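Who Gets the Good Burner? Shared Kitchens at Castaro Hall

Project report, Jhair Cusi and Manuela Rinaldi
Submitted 12/05/2023

Background

Castaro Hall has two kitchens and a great many opinions about them. Over the summer the housing office replaced the old coil stoves with induction cooktops, taped a sheet of instructions to each refrigerator, and considered the matter closed. By the second week of classes the sheets had been annotated by residents in several colors of ink, mostly with questions, a few with threats.

We wanted to find out whether the new cooktops changed how often people cook, what they cook, and how much they resent each other while doing it. Our instructor suggested we drop the third item. We kept it, and it produced our best data.

Method

We ran an online survey of residents and needed 300 responses to compare the floors fairly. We got 344, which we credit to the raffle for a Lirko rice cooker and to Manuela standing by the mailboxes with a clipboard and a disappointed expression. We also kept a sign-in log in both kitchens. The log in the east kitchen was used as intended. The log in the west kitchen was used mainly for drawings of a horse.

Findings

Most residents said they liked the induction cooktops once they had the right pan. Getting the right pan was the problem. The switch left a lot of people holding aluminum cookware that the cooktop refused to notice, and the lending shelf soon became the busiest spot in the building. Things borrowed from it came back late, came back greasy, or settled permanently on the third floor.

Breakfast was the calmest meal. Eggs were the most common dish in the comments - fried, scrambled, or described only as "egg" - and people making them tended to finish fast and leave. Dinner was another story. Long simmering was the complaint we read most, followed by unattended pots, followed by a resident known in the comments as Chili Guy. He filled out the survey too. He feels the kitchens are underused.

Storage came up more than we expected. Skillets with long handles don't fit in the Bridar lockers, so they live on the counters, where everyone moves them and denies it. A few residents recommended square or rectangular pans for stacking, and one attached a two-page defense of the rolled omelet.

Limits

People who answer a survey about kitchens are people who care about kitchens. We also relied on residents to report their own dishwashing, and if those numbers are correct, the sink we photographed in April does not exist.

A rectangular pan on an induction cooktop, with its long handle toward the person at the table.

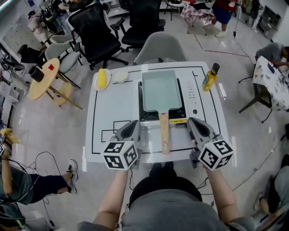
Recommendations

Put a magnet on a string next to the lending shelf so people can test their pans. Buy more lids. Replace the lockers with the open Piras shelving the hall already has in the basement, currently holding other shelving. Post a dinner sign-up sheet, and keep markers away from it in the west kitchen.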